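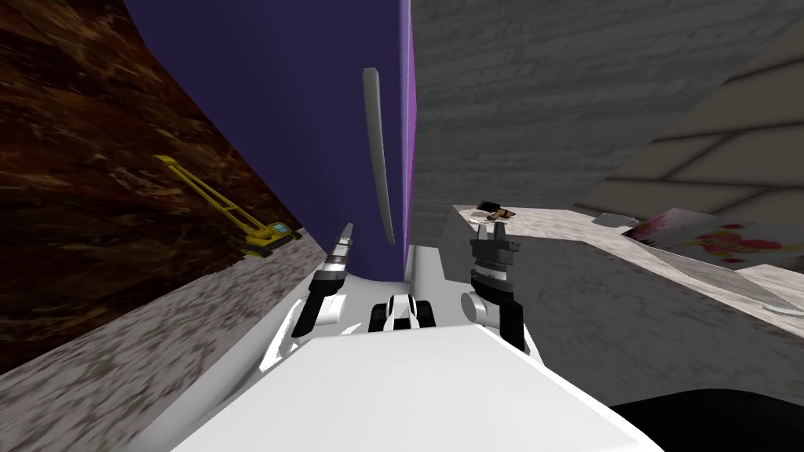
Image: Mélanie Wong / Ornstead

Questions I get about sourdough (and my rambling answers)

I started baking bread in a very small kitchen and writing it up for friends, and then the emails began. I love them, keep them coming! But the same ones do turn up a lot, so I've put them all on one page.

My starter smells like nail polish remover. Is it dead?

Nope, it's hungry. Feed it twice a day for a few days and keep it somewhere comfortable. Mine (his name is Prultidel, don't ask) gets like that every time I go away for a week. If you see pink or orange streaks or anything fuzzy, that's different, and you should throw it out and start over.

How much flour and water do you use?

For my regular two-loaf batch it's 1000 grams of flour, 700 of water, 200 of starter and 20 of salt. If you're new to this, go down to 650 of water for the first few tries. The dough is so much easier to handle and the bread is still great.

Can I double it?

Sure, if your bowl is big enough! With 2000 grams of flour I split it into two tubs, or my arms give up halfway through the folding.

How long can the dough stay in the fridge?

I shape it in the evening and bake the next morning, so usually 12 hours or so. I've pushed it to two days and it was fine, a bit more sour and a bit flatter. Put it on the bottom shelf at the back, cover it well, and keep it away from cut onions (I learned that one with a loaf meant for my mother-in-law).

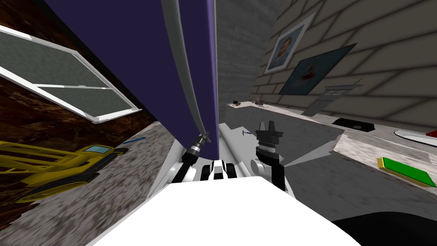 Three days is where I'd stop. Past that the dough gets slack and sticky and you'll be happier turning it into flatbread. Also, fridges vary like crazy. When I moved, my dough suddenly came out puffy and overdone in the morning, and a cheap thermometer told me the new one was running way too warm. I turned the dial down a notch and got my old bread back.

Do I need a Dutch oven?

It helps a lot, but you don't have to buy one. A heavy baking tray with a big metal bowl flipped over the top does the job. Take the bowl off after 20 minutes, and please use good mitts.

Why is my crumb gummy?

Most of the time you cut it too soon. I know, I know, it smells amazing. Give it two hours on a rack. If it's still gummy after that, bake the next one 10 minutes longer.

Can I get some of your starter?

If you live close by, yes! Bring a clean jar with a lid. I don't mail it anymore, after what happened to the package I sent Gion Trummer. Sorry again, Gion.

Last updated 20 May 2024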